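Keeping Small Parts in Blue Bins

Give each size of screw or washer its own bin.
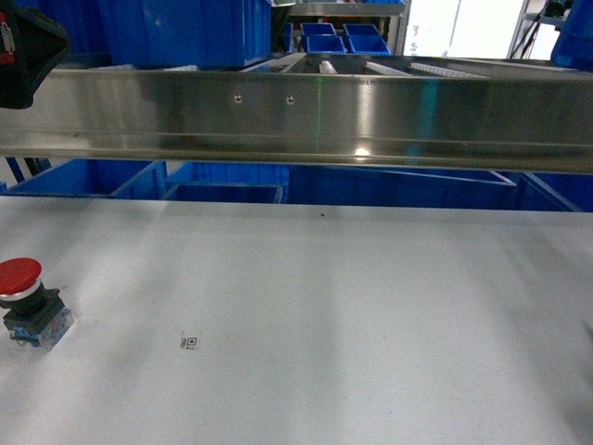

Small bins go on the shelf in two rows, with the open tops facing up so you can reach in without lifting anything down. Save the large bins for bulky stock. Wipe stainless steel along the grain with a damp cloth and a drop of dish soap, then dry it right away. Steel wool will scratch it. Cor Dekker refills his bins in August and writes the part size on masking tape. Change the tape when it starts to curl.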